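4. Where Readers Stop

December 2021 | Birik Reading Study, Olitz

Figure 4. Pineapple held above a glass coffee table.

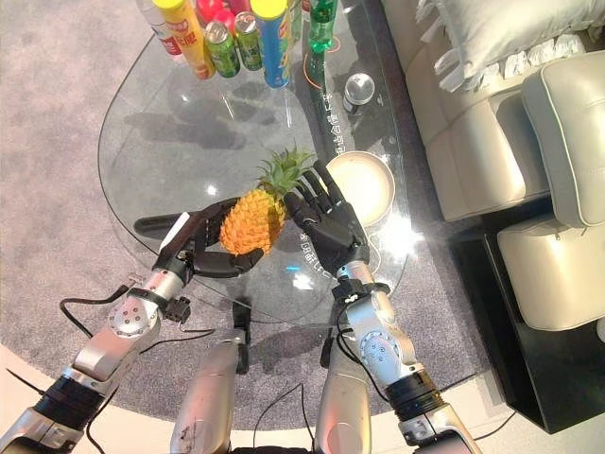

At what point do book club members give up on a novel?

Most of those who give up do so in the first third of the book, usually at the end of a chapter and often at the end of the second one.

The finding comes from 3,552 reading logs kept by members of 20 book clubs in and near Olitz. Each log covers one reader and one book. Members wrote down the last page they reached before the meeting, whether they meant to go on, and what they said when the talk came round to the ending. The third item was added in March, after a pilot round in which several people held firm views on endings they had not read.

We sorted the logs by kind of novel, using the label on the back cover where there was one and the shelf in the Paredes Street bookstore where there was not. Neither method is perfect. One book in our set was sold as a thriller, shelved as a romance, and described in the logs as "mostly about a boat." We left it with the thrillers out of respect for the publisher's hopes.

Crime novels were abandoned least. This agrees with what club members told us, and with common sense: a reader who has put up with a body in chapter one would like to know who is to blame for it. Family sagas did worst. The logs point to the family tree printed at the front, which many readers took as a warning. Long books did not fare much worse than short ones once they were under way, but far fewer of them got under way at all.

The prize sticker had a mixed effect. Books with a sticker were more likely to be picked by a club and a little more likely to be dropped by its members. We do not claim that prizes make novels harder to finish. It may be that clubs choose prize winners in the same spirit in which people buy running shoes.

Of the logs marked as unfinished, 412 also said that the reader spoke at the meeting about how the book ended. Their remarks were short and, as a group, safe. "It had to end that way" was the most common, followed by "I wanted more from it." Members who had finished the book seldom objected to either. In two clubs the host read out the last page at the start of the evening, and in those clubs the unfinished readers spoke longer than the finished ones.

There are limits to all this. The logs were filled in by the readers themselves, who knew that we would look at them, and a page number is easy to improve. We checked for this by asking where bookmarks had been left, but readers who fib about pages can also move a bookmark. The clubs were mostly made up of people who like clubs. Those who read alone may stop in other places, and would have no one to hide it from.

We had also hoped to compare paper copies with e-readers. The devices report how far a reader has got as a percent, and our members turned these into page numbers in ways we were unable to follow. One log gives page 140 of a book with 96 pages. It is marked as unfinished. We set the e-reader logs apart, and they are taken up again in Section 6.

Related items
Choosing by Cover: Notes from the Tarico Library Sale
Who Picks the Next Book? Voting and Sulking in Small Clubs
Large Print and the Second Chapter

Contact | Copyright Birik Reading Study | Back to top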